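The Laundry Problem Is Still a Gripper Problem

By Erdem Karutis
20 February 2025
112 shares | 15 comments

Folding a towel takes a person a few seconds and almost no attention. For a machine it remains one of the harder jobs in the house. A plate keeps its shape when lifted. Cloth does not, and every grasp changes the object the controller has to reason about next.

Sadirside, a small automation lab, spent the winter testing two-arm cells on chores of this kind: spreading cloth, sorting small parts, passing narrow items from one hand to the other. The log runs to 2110 attempts. Of the 134 handovers recorded in the final week, 112 ended with the item in the receiving gripper. A commercial laundry would reject that rate before lunch.
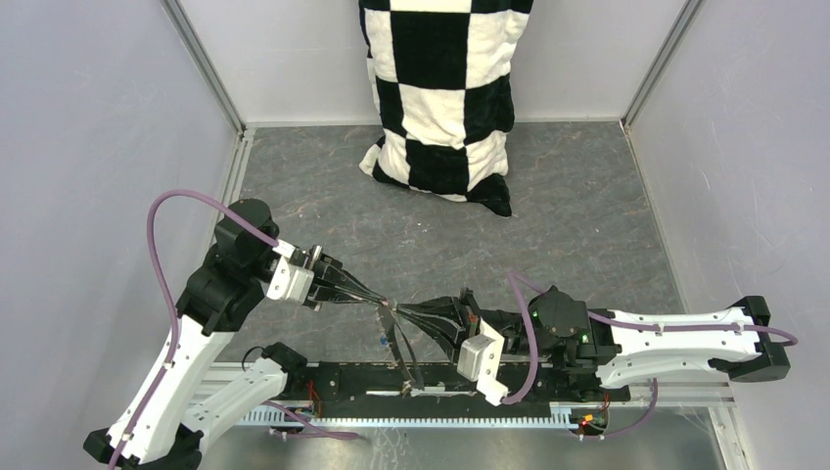 Two arms bring their fingertips together over the work floor, with a checkered plush cloth behind.

Handovers fail in dull ways. One gripper releases early, or both hold on and the item is pulled. Slender fingers reach into tight spaces but offer little contact area, so a thin strip can rotate in the grasp. Wider pads hold better and block the view of the item.

Stastix, which supplies control software to packaging lines, takes the narrower route. Its cells handle one part in one orientation, and a worker reloads the tray every 15 minutes. The system is reliable and would be useless in a kitchen.

Household work asks for the opposite - many objects, no fixtures, no technician nearby. Sadirside plans a second round in May with softer fingertips and the same chores. The lab has not set a date for trials outside its own building.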